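Gallery > Workshop and Storage > Bottles and Bins

This site uses cookies to remember your gallery settings. Accept / Manage

Bottles and Bins

Notes from the spring clear-out at the Pada workshop
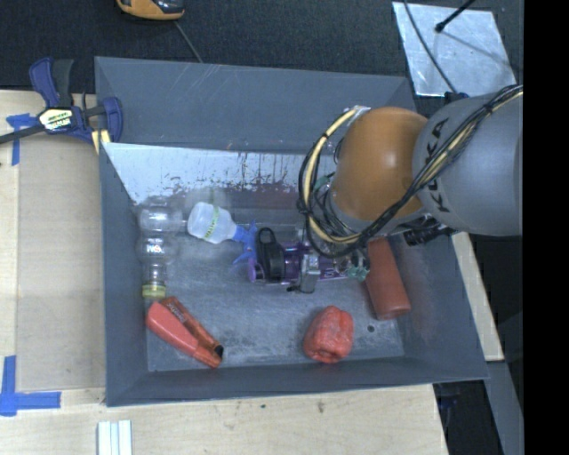 We share the building between four benches, and over the winter the bottles got out of hand. Drink bottles, spray bottles, refill bottles, most of them with no name on them. In April we went through all the shelves and put everything into bins by type. It took two afternoons. Lajos Csizmadia kept the list and I wrote up these notes from it.

The purple bottle with the carrying loop on its black cap is the kind we want more of. A loop goes on a hook, and a bottle on a hook stays off the bench. If it belongs to you, write your name on the base with the paint marker from the front desk.

The white one with the yellow-green lettering and the blue piece at the end is on the list under "sprays and cleaners." Those go on the low shelf by the sink from now on, standing up, with the nozzle closed. Please don't refill a cleaner bottle with something else. Bence Boros found three last year that had the wrong label on them.

Clear plastic bottles are harder to sort. They all look much the same on a shelf, and the ones with a contoured body don't stand well next to straight ones. Lempi Räsänen suggested laying them down in a bin of their own, and that is what we did.

The gray bins are the large size, with sloping sides. The slope makes it easier to reach what is on the bottom, but bottles slide to the middle and end up on top of each other. Scratches are fine. If a wall cracks, tell Gordon Thibodeau and he will swap the bin.

Where things are now:

Drink bottles - hooks by the Kero door, 26 of them. One bottle to a hook.

Sprays and cleaners - low shelf by the sink.

Clear bottles, no label - bin 11, under the long table.

Caps and nozzles without a bottle - the drawer marked Ivska. There are a lot of black caps in there, so look before you order a new one.

Recycling - the Bozsik cage outside. Rinse first and take the cap off.

Anything left without a name stays in room 310 for 14 days. After that it goes in the cage. Teun Van Loon has the key to 310 and is there most mornings - knock, the bell doesn't work.

We will do the paint cans next. If you have shelf space to spare for a week, leave a note for Lajos.

Get new galleries by email. Enter your address to join our monthly newsletter.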